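Liam Corrigan had promised the amplifier would be ready by October, and in fairness he hadn't said which one.

It stood on his bench at Jerness with the lid off, humming. It wasn't supposed to hum. The drawing said it should sit there in silence until somebody put a signal in, and Liam had been reading the drawing for 9 days as if it might change its mind.

"It's the earth," said İlker Ekinci, who said this about everything, including once the canteen toaster.

"It isn't the earth."

"You've got two of them."

Liam looked. He had two of them. One ran from the input socket to the chassis, as drawn. The other ran from the power supply to the chassis by a different road, and he had put it in himself - neatly, with a label - to be on the safe side. 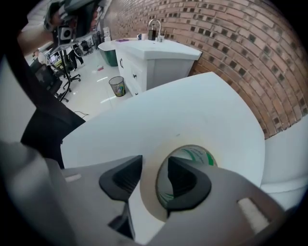 "Two earths make a loop," said İlker. "A loop next to a transformer makes a hum. You've built a very small radio that gets one station."

"I know what a loop does."

"I'm only saying it for the amplifier."

There had been 35 emails with Oltico about the hum. Oltico had blamed the transformer, sent a new one, and charged for it. Liam had blamed Oltico in up to half of the replies and the building's wiring in the rest. He thought about these emails as he picked up the cutters.

He snipped the second wire. The hum stopped. In the quiet they could both hear the toaster, faintly, through the wall.

"Could be the earth," said Liam.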